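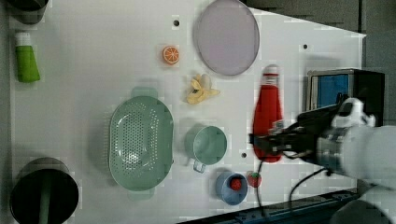
Started by Juniper Kasprzak (jkasprzak) on Friday, February 17, 2023 in Sets and Releases

Kustovthorpe reprint box: is the print run what they say it is?

jkasprzak wrote:
Plilto put up the page for the Kustovthorpe reprint box last night. All 17 foils from the original Dronbridge set, one box per customer, and a line in bold saying the run is limited to 2,000 numbered boxes. Price is double what the starter box was.

I'd like to believe it. But they said "limited" about the September tins too, and those are still sitting at my local store with a sale sticker over the first sale sticker. What does limited mean this time? Is it 2,000 in English, or 2,000 in total? The page doesn't say. It also doesn't say whether the foils will be sold again in some other package next year.

Anyone know more?

mulligan_to_four wrote:
It says numbered. If they're numbered, they're numbered. I pre-ordered two minutes after the page went up and I'm happy with that.

tapped_out_ted wrote:
One box per customer and no way to check who is a customer. Three are already listed for resale, and those people don't even have the thing yet.

Abla Haddadin wrote:
I'd slow down before calling it a scam. I got an email from Hijazi, where I buy most of my sealed stuff, and they were told English only, and that other languages get their own run later. So 2,000 could be true and still not tell you how many copies of each foil will exist.

Also look at the sample box in Plilto's own promo photo. The sticker on the side reads 2,352. Could be a dummy sticker. Could be that somebody forgot what the page says.

mulligan_to_four wrote:
It's a dummy sticker. Every company uses dummy stickers in promo photos.

jkasprzak wrote:
Then why not 0000, or 1234? Who types 2,352 for a joke? I'm not saying it proves anything, but I wrote to Plilto support and asked them straight out how many English boxes there are. The reply thanked me for my passion for Dronbridge.

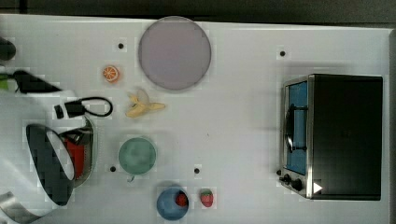
The print run isn't even my main problem with the Kustovthorpe box, the card backs are. The old backs were a strong purple and the reprint is supposed to match, so you can play both in the same deck without opaque sleeves. I've compared the promo photos with my old cards in daylight and by the window, and they don't match. The new ones look washed out, a pale mauve-gray a lot like the big round plate near the top of the table there. Put one of those in a deck of originals and anybody across from you can tell when it's on top. If that's how they print, these aren't legal without sleeves, and then what is the "tournament ready" line on the page worth?

sleeve_goblin wrote:
You're judging color from a promo photo. On my phone the same cards look blue. On my work monitor they look almost brown. Please wait for a real card.

jkasprzak wrote:
Fair, and I'd wait if they let me. Pre-orders close before any reviewer gets a box, and there's no refund once it ships. They want the money first and the cards looked at later.

tapped_out_ted wrote:
Everybody here sleeves anyway.

Abla Haddadin wrote:
Not everybody, Ted. My kids play unsleeved and so does half our store on casual night. And "everybody sleeves" doesn't fix a wrong color, it just hides it. I agree with Juniper on this part. I still don't agree that the number is a trick.
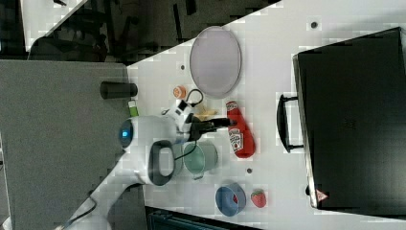

Robot arm over the white tabletop, with the Heinz bottle on its side.

sleeve_goblin wrote:
Since people keep asking about resale: I went through closed listings for the original foils, 557 of them, going back as far as the search lets me. Prices were sliding before the reprint was announced. So the people saying the box "killed the market" are wrong, and so are the ones saying it'll bring the market back. The full set of foils lost around a third.

mulligan_to_four wrote:
Closed listings include all the junk that never sold at the asking price.

sleeve_goblin wrote:
I left those out. Only ones with a buyer. I can post the sheet if you want to check it.

mulligan_to_four wrote:
Post it then.

tapped_out_ted wrote:
Did you split them by condition? A played Bridge Warden and a clean one might as well be different cards. If more beat-up copies are getting sold now, your average drops and nothing has changed.

sleeve_goblin wrote:
Partly. Sellers call everything near mint so I only trust the ones with good photos. That's a smaller group, and it's down too, but by less. I'll put both in the sheet.

jkasprzak wrote:
Thanks for doing that, I hadn't looked at it by condition either. For what it's worth I'm not buying to resell. I want to play with the foils I couldn't afford the first time, and I'd pay the price they're asking if the backs matched and the page was clear about what's coming later. 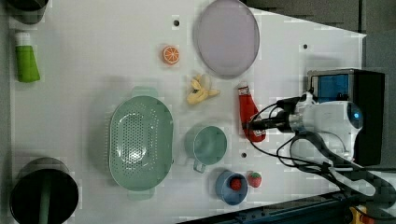
What I won't do is pay it on trust. The tins were sold to us with the same words, the same bold line and the same countdown clock, and the clock ran out and started over the next morning. I took a screenshot of it back then and I'll dig it out if anyone thinks I dreamed it.

mulligan_to_four wrote:
No need, I remember the clock. That was dumb. I still think you're reading too much into a sticker.

Abla Haddadin wrote:
Update from Hijazi. They asked their rep about the number on the sample box and were told the photo "may not reflect the final product." They also asked about the backs and got the same sentence. They're holding orders open for regulars until the first boxes can be opened in the store, so if you buy there, ask.

jkasprzak wrote:
That's more than Plilto has offered anybody. I'll ask them for one on those terms and bring my old deck along to compare.

sleeve_goblin wrote:
Sheet is up in the price thread. Second tab is the one with photos. Ted, tell me if I graded any of them wrong.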